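May 24, 2025
Chaltu Zeleke

OK so I quit coffee in January and a bunch of you asked how it went, and I kept saying "I'll do a thread," and it's a long weekend and it's raining in Skirport, so let's go. Settle in, I'm going to be annoying about tea.

Quick background. I was drinking a pot a day. A real pot, the kind meant for a family. I'd have two cups before I could talk to anyone, then a big one in the car, then whatever was left at noon out of the thermos. Then I'd lie awake until two wondering what was wrong with me.

My doctor asked how much caffeine I was having and I said "oh, a normal amount" and she just waited. Very effective. I don't recommend lying to someone who's holding your wrist.

So the plan was to taper. The plan lasted one morning. I ran out of beans on a Sunday night, decided it was a sign, and quit cold. Please don't do this. The headache showed up Monday at lunch and it had luggage with it.

Days one through four: headache behind the eyes, legs like wet laundry, and I cried at a commercial for gutters. I was also so sleepy that I put my keys in the freezer next to the peas and then blamed my husband.

Day five I slept nine hours. NINE. I woke up and thought I'd missed work. I hadn't slept like that since before my son was born and he's in middle school.

The thing I missed most surprised me. I didn't miss the taste that much (sorry, coffee people). I missed holding something hot at 6:40 in the morning while the kitchen was still dark. I tried hot water with lemon and felt like I was being punished.
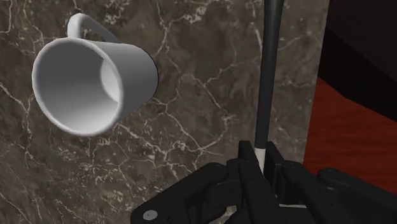

Enter tea! My neighbor Emrys Vaughan grew up in a tea house, as in a house where the kettle was never cold, and when he heard I was using the microwave he came over with a tin under his arm and a look on his face. First lesson was about the cup. I'd been using my giant travel thing with the lid and he made me put it away. He wants a plain white mug like that one, white all the way down on the inside, so you can see what color the tea has gotten and pull the bag when it looks right. I thought he was being fussy and then I tried it and now I can't go back to my navy blue ones. You really can't see anything in them!

His next lesson was water. Fresh, cold, out of the tap, and boil it once. If the kettle's been sitting there from last night, dump it. I rolled my eyes at this too. I've since done a side by side and I could tell, but I also knew which was which, so take that how you like.

Black tea gets boiling water. Green tea does not. I made green tea with boiling water for two solid weeks and thought I hated green tea. It tasted like a lawn. Let the kettle sit with the lid open a few minutes first and it's a whole different drink.

Time: four minutes for black if you take milk, three if you don't. I set the oven timer. Emrys doesn't set anything, he looks in the cup and goes "hm."

Do not squeeze the bag. I squeeze the bag. We've agreed not to discuss it.

Milk first or milk last, please don't start in my replies. I do it last. If I see one more diagram I'm muting people.

Somebody asked what I'm drinking. Mostly the house black from Voyle, the little grocery on the corner by the post office. It's in a yellow box on the bottom shelf and it's cheap and strong and I like it better than the fancy ones. On weekends I have the loose stuff Rollow sells by the scoop. They do a smoky one that makes my kitchen smell like a campfire. My son says it smells like a ham.

"But Chaltu, tea has caffeine." Yes! I know! I'm allowed some. The deal I made with my doctor was nothing after lunch and not a pot at a time. A 12 ounce mug in the morning and another one mid-morning is where I've ended up, and I sleep. After lunch it's peppermint or nothing.

Decaf coffee, since three of you asked: I tried it around week three. It was fine. It made me want the real thing the way looking at vacation photos makes you want a vacation. I put the bag in the back of the cupboard and it's still there.

Money part. I went back through my card for the month before I quit and between the beans and the drive-through I'd spent $116. On one person! My husband doesn't even like coffee. I had to sit with that for a bit. The next month it was mostly tea and one panicked kettle purchase, and it still came out lower.

The kettle, while we're here. I got the kind with the temperature buttons and I use two of the buttons. Save your money and get the plain one. The one thing I'd pay for is a spout that doesn't dribble, and you can't find that out from the reviews because everybody's review is "looks great in my kitchen."

Stains! This is the part I wasn't ready for. Tea stains everything. Cups, spoons, the sink, the sleeve of my good robe. Baking soda and a wet sponge gets it off the cups. Make a paste, rub it around, rinse. I do it on Fridays now like some kind of pioneer.

The counters are a bigger deal. Mine are old laminate and they've seen worse, but my sister has been pricing marble for her new place out in Kakonow and I've been sending her stain articles at all hours. She says I'm ruining it for her. I say she's a person who puts a wet tea bag straight down on the counter and walks off to answer the phone, and she should know that about herself before she writes a check.
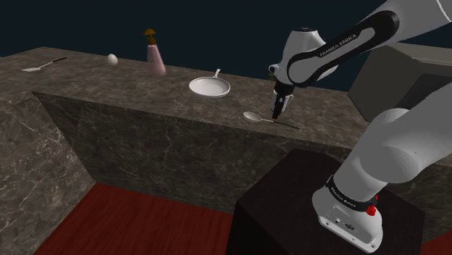

Long marble counter, Franka Emika arm over it.

What I've gathered, from reading way too much: marble is porous, so tea and coffee and red wine can soak in if you leave them sitting. Sealing it buys you time to wipe it up. It doesn't make it bulletproof. And lemon is its own problem, the acid dulls the polish and a sealer won't stop that. So if you're a tea with lemon person, get a saucer or a tray and use it.

She's going to get the marble. We all know she's going to get the marble. I've bought her a spoon rest shaped like a fish.

Back to me. Day 58 I had a slip. We were driving home from my in-laws' and stopped for gas and it was sleeting and they had that burnt gas station coffee in the big steel urn and I had a small one. It was terrible and I loved it. I was up until three. I reorganized the linen closet and I'd like it noted that the linen closet still looks great.

After that I stopped treating it like a streak. The counting was making me weird. I'd had an app for it, with little badges, and I deleted it in the parking lot the next day.

What's better: sleep, by a mile. My hands don't shake when I thread a needle. I'm nicer at 4 p.m., and my son confirmed this without being asked, which stung.

What's the same: I'm still not a morning person. I thought under all that caffeine there might be a woman who gets up and stretches. There is not. She's in there groaning like before.

What's worse: road trips. There's no good tea anywhere off a highway. They give you a cup of lukewarm water with the bag on the side, still in the wrapper, and by the time you've got it open the water's bath temperature. I travel with my own bags now and ask for the water "really hot, please" and I've turned into my grandmother.

Also restaurants bring it in one of those tiny metal pots that pours down its own front. Every time. I've learned to keep a napkin under it.

A few of you wanted to know how to quit without the gutter commercial experience. I'm a lady with a kettle, so ask your doctor if you've got anything going on. But if I did it over I'd go down by half a cup every few days, drink a lot of water, and start on a week when there's nothing on the calendar. I started on a week with a school concert and a dentist appointment. Recorders, you guys. With that headache.

Tell the people you live with, too. I didn't, and my husband spent three days thinking he'd done something. He'd vacuumed the car!

I just looked and I've got 233 unread replies from when I first mentioned this, so if you asked me something and I missed it, put it under this one and I'll try to get to it tonight. Unless it's about milk.

Oh, and Emrys read this over the fence and wants me to add that you should warm the cup first. Swirl a little hot water in there, tip it out, then make your tea. I forgot to say it because I never do it. Please nobody tell him.

Kettle's on, going to go watch the rain. Peppermint, it's past lunch.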